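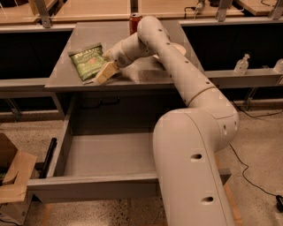

Slide 1. Green snack bag on the desk, open drawer beneath.

Cooking dried beans for a crowd
Speaker notes, Ravindran Pillai
Flusonholm Community Kitchen evening, 4 February 2025

Start on time even if people are still getting tea. Say hello, say where the toilets are, ask who has cooked dried beans this month. Usually a few hands. Ask who has a bag at the back of the cupboard that they have not opened. Usually more.

Slide 2. What I want to cover
Soaking, salt, the long simmer, and what to do with the pot afterwards. I am leaving pressure cookers for the end because they take over the questions.

Slide 3. Soaking
I use 500 grams of dried beans for a family pot. Big bowl, plenty of cold water, overnight in a cool place. They swell more than people expect, so hold up the two jars here, dry and soaked, same weight of beans to begin with.
Drain and rinse before cooking. If the kitchen is warm, soak in the fridge.
Kidney beans: say this slowly. They must be soaked, drained, then boiled hard in fresh water for at least ten minutes before they go down to a simmer. Never put them raw into a slow cooker. Repeat it at the end.

Slide 4. Salt
Most of us were told that salt keeps beans tough. My mother said it and so did the back of the packet. I have cooked them side by side many times and the salted ones have better skins and taste of something in the middle. I put two teaspoons in the soaking water and a little more in the pot. Tomatoes and vinegar are a different matter. They do slow things down, so they go in once the beans are soft.
Pass round the two tubs, marked A and B. Don't say which is which until both have gone round.

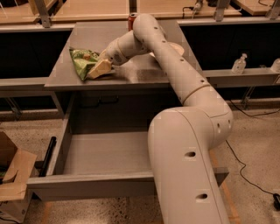

Slide 5. The green bag again, arm reaching across the desk.

Slide 6. The simmer
Onion cut in half, bay leaf, a few garlic cloves left whole, a spoonful of oil. Water a couple of inches over the beans. After the first boil, turn it right down, lid slightly off. You want the odd bubble. A rolling boil breaks the skins and you get soup.
Start tasting at 40 minutes. Old beans can take more than two hours and some never get there. Taste five, not one. If one of the five is chalky, carry on.
Leave them to cool a little in their own liquid before you drain anything. Keep the liquid.

Slide 7. Cooking for the hall
The Vallow lunch last February. 133 people booked, and I had two big pots and one good ring. I did the beans in three batches over the day before, cooled each one quickly in shallow trays, and had them in the fridge well before bed. Next day we reheated them in the sauce until it was piping hot right through.
What went wrong: I seasoned each batch on its own and then seasoned the sauce as well. Too salty. We let it down with potatoes. Season the batches lightly and do the rest on the day.

Slide 8. The leftover pot
Day one, beans on toast with a fried egg. Day two, mash half with the liquid and fry it with cumin. After that, freeze it flat in bags, with liquid to cover.
Mention the Menon bean stew, recipe on the handout. It wants more ginger than the handout says, I typed it wrong. One thumb-sized piece, grated.

Slide 9. Pressure cookers
Quick, and good for chickpeas. Never more than half full with beans. Follow your own maker's times.

Questions. If there are none, ask about A and B and take a show of hands. A was salted.
Kidney beans again before they go.
Next talk is at Oltow, on flatbreads. Sign-up sheet by the door. Bring the jars home this time.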